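Planning and Budgeting for Hand-Held Gripper Equipment
Course handout 4, Equipment Planning for Small Automation Projects

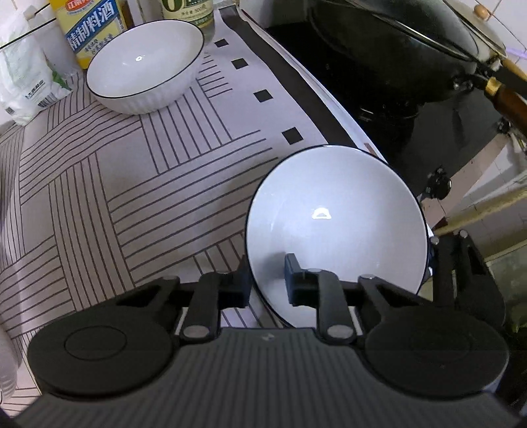
Reading time: 4 minutes

Instructor: Sandra Mellor. Worked budget prepared by Precious Makhubela. Revised June 1, 2025.

1. Scope

This handout covers the purchase of hand-held grippers with a mounted camera for recording kitchen handling tasks. It does not cover robot arms, which are treated in handout 5. Read it together with the blank budget sheet. Students who took the January section should discard the old sheet, as the line numbers have changed.

2. Start from the task

Write the task list before requesting quotes. A task entry names the object, the grip, the surface and the other items within reach. For the bowl task the entry reads:

Object: white bowl, glazed inside, thin black rim.
Grip: one finger pad inside, one outside, rim between them.
Surface: kitchen counter with a printed cloth.
Nearby: second matching bowl, cooking wine, cooktop with a lidded wok.

Each line has a cost attached to it. The grip sets the pad shape and the opening width. A rim grip also requires clearance on the inner side of the bowl, so the thickness of the pad and its linkage matters as much as the maximum opening. The surface and the nearby items decide how much room the housings have. Ask the supplier for the outside width of the body and do not accept the jaw opening as a substitute.

Glazed and glass surfaces return small highlights to the camera. If the task list contains many of them, put lighting on its own budget line.

3. Quote comparison

The class exercise uses two suppliers, Plikmont and Bomska. Plikmont sells the gripper as a complete unit. Bomska sells the body and the finger pads separately. The two quotes cannot be compared until they describe the same kit. Bring both to this form:

Gripper body with linkages
Finger pads, one fitted pair
Finger pads, spare pairs
Camera and mount
Storage cards and reader
Calibration target
Shipping and import charges
Warranty, with start date

The start date is often left out of a quote. A warranty that runs from dispatch loses value if the units sit in storage until the room is ready. Ask for it to run from acceptance.

4. Worked budget

The exercise project, Selard, plans 300 recorded sessions in home kitchens. The purchase is 16 grippers, of which 14 are issued and the rest are held as spares. Amounts are per gripper, in dollars.

Complete unit, as quoted: over 1,000
Spare pads: take from supplier price list
Storage: take from supplier price list
Props and consumables: see section 5

Do not round the unit price down for the exercise. Use the figure on the quote sheet handed out in class, including the cents.

Spares are bought with the first order. A later order for the same model may arrive with a changed pad compound or a changed pivot, and recordings made with mixed hardware have to be labeled separately. That labeling is staff time and belongs in the budget if the orders are split.

5. Lines that are commonly missing

Bowls, lids and other props, including replacements for breakage.
Food packages used as background items. These expire and are bought again.
Cloths and counter coverings. Patterned coverings should be bought in the same print if sessions must match.
Cleaning supplies for the pads.
Travel between kitchens.
Operator training, charged at the full hourly rate.
Disposal or resale at the end of the project.

6. Acceptance

Du Plessis, the receiving firm in the exercise, holds the final payment until each unit passes acceptance. The minimum check is a full open and close, an inspection of the pivots and fasteners, a test recording, and a rim grip on a bowl from the actual prop set. Record the serial number of the unit with the result. Units that fail are returned under the supplier's own shipping account, and this must be stated in the purchase order.

7. To hand in

One completed budget sheet, both quotes in the common form, and a half-page note stating which supplier you chose and which line decided it. Show the total with and without spares. Late sheets go to Precious Makhubela.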